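Section 4: Recording your first batch (sweep-and-dump task)

Okay, so your arms are bolted down and talking to the Wotia recorder. Now comes the part I like best, which is making the examples. I'll walk you through it the way I do it on my own table, and you can get fussy about the details later.

1. Lay the work mat flat and leave a strip of bare table along the front. I tape mine at the back corners only.

2. Put one lined bin near each side of the mat. Fold the bag over the rim so a finger can't snag a loose handle (ask me how long it took to free that one!).

3. Scatter your scraps. I use cut-up sponge and chunks of old bread, some in the left bin and some out on the mat. Move them for every episode. If they land in the same spots each time, the policy learns the spots and falls apart the first time you shift a crumb.

4. Open both grippers, press Record in Tukik, and wait for the beep before you touch the leader handles.

5. Take the dustpan with the right arm, high up on the handle, and bring the scoop down to the mat before you go near any scraps.

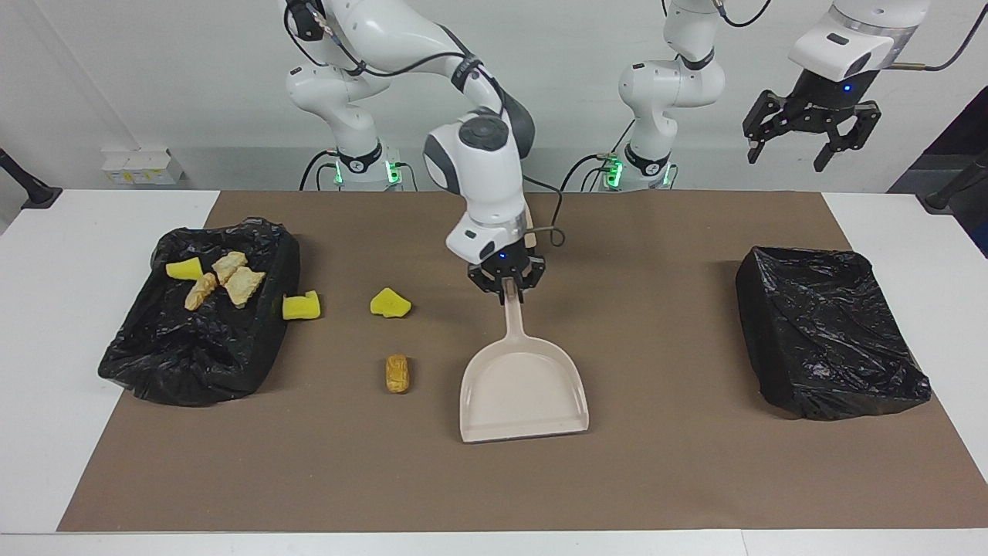
Fig. 4-2. Right gripper on the dustpan handle, left gripper open and clear.

6. Work through the pickup and the dump at an easy pace. An episode should run 15 to 19 seconds. Mine were twice that at first, and it's fine, you speed up without trying.

7. Press Stop, then mark the take Keep or Toss right away. You will not remember later.

Note: A small fumble that you recover from is a Keep. I tossed all of mine back in September and had to record them over again, because the model had never seen anyone fix a bad grip.

Caution: Keep your hands off the mat while the arms are live. To reset the scraps, hit Pause on the Hurov pedal first.

My first useful set was 298 episodes. Back it up before you start training, and then go on to Section 5.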